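Dratitz Nursery Meals Study: progress report, June

The trial menu is now in use at both sites, Clarov and Baumgartner. Recruitment closed with 48 children enrolled, against a target of 48. Consent forms are held at Clarov. 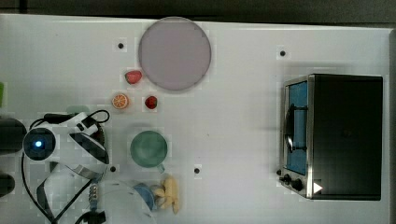 Weighed plate waste was recorded at 308 sittings. Two sittings at Baumgartner were excluded after the scales failed their check weight. A replacement set from Barkov has been in use since and is calibrated each Wednesday. 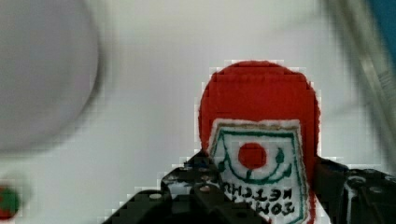
Spending is within budget on all lines except printing, where the parent diary was reissued with larger type. The overspend will be met from travel.

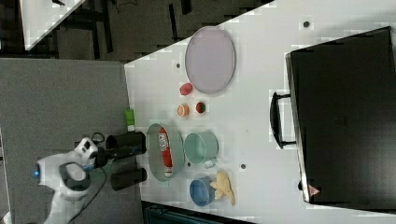

Work package 2: Staff training

All 12 kitchen and room staff have completed the portioning module. The refresher has been moved to 2 pm to avoid collection time. Return of training records stands at 100 per cent. The allergen section needs revision before it is used at a third site. 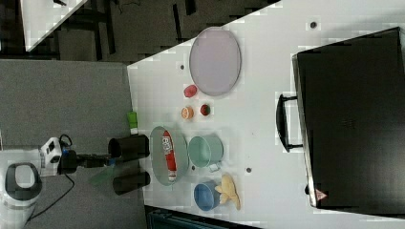 Report prepared by Leopold Kaufmann
Checked by Thaddäus Camenzind

Data entry for the spring sittings is complete. Double entry of the diaries is still outstanding and will be the main task of the next period. No change to the end date is requested.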